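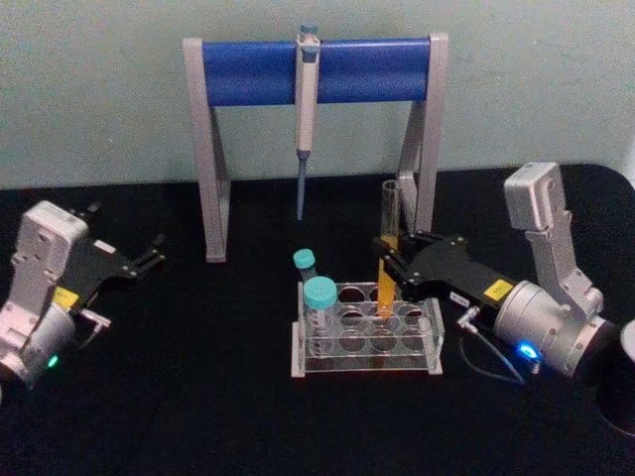

Setting Up and Returning a Shared Pipetting Station
Kerine Teaching Laboratories, Bench Skills Series, Sheet 18

This sheet explains how to arrange a small pipetting station on a shared bench and how to leave it at the end of a session. It applies to all benches in the Jotham and Duda rooms. Users who have not completed the Friday bench orientation should do so before working alone.

What you will need

One pipette stand
One single-channel micropipette with matching tips
One clear tube rack
Screw-cap tubes in the sizes your protocol calls for
Lint-free wipes and 70% ethanol
A marker and a tip waste container

Setting up

1. Wipe the bench with ethanol and allow it to dry. Spills of clear liquid are hard to find on a black surface, so look across it from a low angle before placing anything.

2. Place the pipette stand toward the back of your work area with both feet flat on the bench. Press lightly on the crossbar. If the stand rocks, exchange it at the Tenham counter and do not shim it with paper.

3. Hang the micropipette on the crossbar by its clip, plunger up and tip cone down. The cone should hang free. Do not store a pipette on the stand with a used tip attached, and never lay a pipette on its side with liquid in the tip.

4. Set the rack in front of the stand, close enough to reach without leaning. Turn it so that the rows of holes run left to right.

5. Load tubes from the left end. Put smaller tubes in the back row and larger conical tubes in the front row, where their graduation marks can be read. Keep the caps on until each tube is needed. 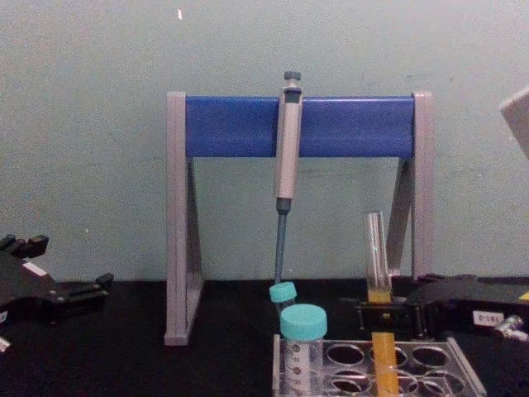
Working at the station

Label the side of each tube as well as the cap - caps are easily exchanged when several tubes are open at once. Hold a tall tube upright while moving it to or from the rack, and lower it straight into its hole. A tube that does not slide in freely is the wrong size for that rack.

Return the pipette to the crossbar whenever you put it down, even for a short pause. Lift it clear of the bar before bringing it forward, so that the cone does not strike the tube caps below.

Returning the station

Eject the last tip into the waste container. Wipe the pipette body and the crossbar. Remove all tubes, including empty ones, and rinse the rack in warm water with mild detergent. Clear acrylic racks must not be autoclaved or wiped with ethanol, as both can damage the plastic.

Pipettes that drip, stick or fail a volume check go to the Tenham counter with Form 591 attached. Replacement tips and caps may be requested at the same counter.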